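Print this article
E-mail this article
Last updated: Saturday, February 14, 2026
Search the archive Enter keyword Go

House Rules

As robot training moves out of the laboratory and into bedrooms and kitchens, a new practice guide sets out how the work should be done

The first page of the Morkport practice guide does not mention robots. It deals with the front door: who may open it, who must be told beforehand, and what the person standing on the step is required to say before coming in. Rekha Rathore, who led the drafting, considers that page the most important of the 15.

"A laboratory has a safety officer and a sign-in sheet," she says. "A home has a family. The rules have to begin with the family."

The guide, issued under the title Recording Manual Tasks in Occupied Homes, was prepared over the past year by a working group drawn from three organizations. Storix supplies household organizing services and has long experience with staff entering private property. Zedix develops control software for robot arms. Koval manufactures and maintains the hand-held grippers with which much of the recording is carried out. Rathore joined the project from the Morkport standards office and served as its editor throughout.

The subject is a narrow one, but it is growing. An operator takes a gripper in each hand and performs an ordinary task: sorting a drawer, folding a towel, filling a box. Cameras mounted on the tools record how the fingers approach each item and how they let it go. The recordings are later used to teach a machine the same movements. For the results to be of value, the rooms must be real ones, with the clutter and poor light that real rooms have. It follows that the work takes place among other people's belongings.

Existing standards were of limited help. Rules for industrial robots assume a fenced cell, a trained workforce and a powered machine. Rules for domestic appliances assume a finished product. A person using a pair of grippers on a spare bed falls between the two, and until recently each firm had written its own instructions. The working group collected these and found that they disagreed on matters as basic as whether a resident should stay in the room.

The guide settles that question in favor of the resident. A member of the household may remain, leave or return at any time, and may end a session without giving a reason. Consent is taken in writing, room by room, and it lapses at the end of the day. A signature covering the kitchen does not extend to the hallway.

Privacy occupies the longest chapter. Before recording begins, the operator and the resident walk through the room together and agree on what may be seen. Letters, prescription labels, family photographs and identity documents are to be put away by the resident, never by the operator. Screens are switched off or turned to the wall. Mirrors receive a section of their own. The draft asked only that they be noted on the session sheet, but the final version requires that they be covered or that the work be placed so that they do not reflect a face.

"We had over 800 comments on the draft," Rathore says. "A great many were about mirrors."

Tool care is treated more briefly. Finger pads are to be wiped between homes and inspected for cracks or embedded grit. Pivot screws are checked by hand before each session. A gripper with play in its linkage is to be withdrawn, even when a replacement will not arrive until the following day. Koval had argued for a formal maintenance log, and the group agreed, although the log has been kept to a single sheet.

The chapter on task setup will be of most interest to working operators. Boxes used for packing and sorting should have their flaps folded clear of the opening. Soft surfaces such as beds are permitted, but the operator should confirm that the box sits level and will not tip when a jaw presses against its side. Fragile items, medicines and anything of sentimental value are excluded. Small electronics may be used with the resident's agreement, and the guide recommends a mixture of shapes in every box - flat, round and long - because uniform contents produce recordings of little use.
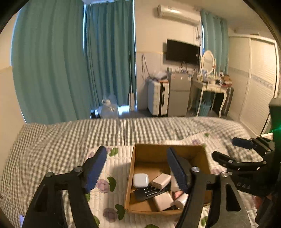

Box work on a bed: one blue-tipped jaw sits just inside the rear wall, among a remote control, power adapters and an earbud case.

Contact with the box itself is another point on which practice has varied. Some operators were taught to avoid the cardboard altogether. The guide takes the view that light contact with a wall is a normal part of reaching into a container and should be left in the recording. Forcing or bending the wall is a fault, and the attempt is to be marked as such. Failed attempts must be kept. An operator who drops an item notes the fact and continues.

Limits on working time drew the strongest disagreement. Storix favored short sessions, citing fatigue in the wrist and forearm. Zedix was concerned that frequent breaks would disturb the arrangement of the room. The text now calls for a pause whenever the operator reports discomfort, and for a change of task after each completed set. Several members regard this as too loose, and the clause has been marked for early review.

The guide is voluntary. Its authority will depend on whether clients ask for it by name, and there are early indications that some will. A trial covering 216 homes in the Morkport area is due to open in April, with each household invited to complete a short questionnaire after the operator has left. The answers will go to the working group without passing through the firms.

Rathore expects the questionnaire to produce changes, particularly to the chapter on consent. Residents in the pilot visits asked repeatedly how long recordings would be kept, and the present wording refers them to the contract. She would prefer a plain answer on the first page, beside the rules for the front door. The working group will consider the amendment once the trial responses have been read.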